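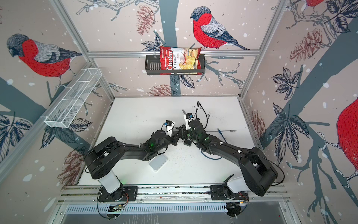

February, evening, 7:40

Left the bench as it stands and came upstairs to write this before I lose the numbers.

Main job was the blue network cable. It has been dropping the link to 100 since I made it up, and I had blamed the port. Tested it this morning with Ebere's tester: pair on pins 7 and 8 open at one end. Cut that end off, stripped, untwisted, flattened, lined up, trimmed square, crimped. Tested open again on the same pair. Pulled the plug under the lamp and conductor 8 was short of the contact by less than the width of a pencil line. The clear plugs are good for this. You can look down the end and see every conductor, if you bother to look before squeezing the handle, and the first time I did not bother.

Second attempt: left the jacket a little longer, trimmed the conductors after lining them up and not before, pushed until all eight were hard against the front, checked from the end, then crimped. All pairs pass. Link came up at 1,000 and held through a file copy and a lunch. I have left the cable curled on the table to the right of the middle because the run to the wall is not decided. Two options:

- Straight back and up behind the basket, tied to the aluminum. Shortest. Puts a visible blue line across the birds.
- Down over the right side and under. Longer, hidden, and every time the table is wiped the cloth will find it.

Leaning to the first. Tamunoemi objects on behalf of the birds.

The blue is the leftover from the Iyamu job, so the color was not a choice. The reel had 43 feet on it when I brought it home and I have used less than half. Remaining length is written on the inside of the reel in marker, dated with the month only, which I will regret.

**White box.** Moved to the left side of the table, flat. It was standing on edge before and went over twice. Flat is ugly but stable. Rounded corners mean nothing butts up against it properly and there is no clean way to square it to the table edge by eye. I tried with a steel rule and gave up after two passes. Needs strips of hook and loop underneath. None left in the drawer. Added to the list.

**Table surface.** Wiped twice with warm water and dish soap, then alcohol on the worst of it. The faint dark scuffs did not move. The specks are partly in the surface, partly dirt, and I can't separate the two without a magnifier. I checked a scuff with a fingernail and there is no edge to it, so it is a transfer mark and not a scratch. The melamine sponge would take it off and also take the sheen off, leaving a dull patch more visible than the mark. Decision: leave it.

The handwriting near the back right corner is also still there. It is mine. It was a spacing for the basket fixings, written on the table because the notebook was downstairs. It is no longer legible even to me, and I have the actual dimension in the notebook now (600 from the corner to the first fixing, in millimeters, measured along the crossbar). Alcohol lifted a little of the ink at first and then stopped lifting anything. Adebayo says to write over it with a dry-erase marker and wipe while wet, and that the solvent in the fresh ink pulls the old ink with it. I have seen this work on a real whiteboard. Will try on one stroke first.

**Wallpaper.** Five weeks up. Condition notes, as I said I would keep them:

Back wall is good. No lifting that I can find with a flat hand. The large bullfinch sits well above the basket, where I wanted it, and that cost most of an offcut because the repeat had to be started partway down the bird. Worth the paper.

Left wall is good except one soft spot low down, size of a thumbnail. Pressed it, it stays down for an hour, comes back. Paste with a syringe when I next have paste mixed.

Right wall is where I ran out of patience. The pattern match is acceptable from a chair and poor from a foot away. I still think the printed repeat is not true. I measured it on three drops and it gained a little each time. Freya says paper stretches when it is wet, everyone knows this, and I should have booked the drops for equal times before hanging. She is right about the method. I soaked the first drop while answering the phone.

The snow dots hide a great deal. A plain ground would have shown every joint. If I ever do another wall in anything, it will have dots.

Tamunoemi's opinion, for the record, is that it is winter paper and will look wrong by May. Mine is that bullfinches do not leave in May.

**Baskets.** Black wire one is on the back wall just under the crossbar. Loaded it today with what was to hand, so it has a bag of cassava chips in it (Chuba) and that is the full inventory. It was bought for adapters. The bag stands up in it well. It has to be said that the depth is correct for a bag of chips and wrong for adapters, which would lie in the bottom and have to be fished for.

White mesh one on the left wall is empty and on the diagonal. I have gone back and forth on the angle. Level, it would hold more. At the slant, things slide to the low end and can be grabbed without looking. That was the theory when I fixed it. I tested it this afternoon with a roll of tape and a packet of cable ties: the tape slid as intended, the ties caught in the mesh at the first bar. Took both out again. A liner would solve it. A piece of the leftover wallpaper glued to card would do as a liner and would match, though I suspect this is the kind of idea I have after six in the evening.

Mesh order came from Nelero, black basket from Ustow, and the screws that came with each do not fit the other. Threw out neither set. They are in separate bags, labeled.

**Small black square.** Still in the middle of the table. I have been using it as a datum when I set things out, and the habit has stuck, so everything gets placed by its distance from that. Do not move it until the cable run is settled. I have told the household this. Cristóvão moved it anyway on his way past, and moved it back, he says to the same place. I re-measured. It was off by the width of the tape hook.

Phone call to Wultell about the tester lead took 25 minutes, most of it music. They will send one. No tracking number. Asked for one by email and got an automatic reply giving their opening hours, which are the hours I had called in.

List for the next session:

- hook and loop strips, white if they have it
- paste, small tub
- dry-erase marker, black, fresh
- decide cable run, ask Tamunoemi before and not after
- 6 adhesive tie mounts for the crossbar
- liner for the slanted basket, or give up and level it
- return tester to Ebere, with the battery cover this time
- chips

The lamp over the stairs has started to flicker. Same brand of bulb as the one that failed in the hall. Will swap it in the morning and note which fitting it came from.

8:35. Link still up at 1,000. Copied the large folder across again to be sure and it finished with no retries logged.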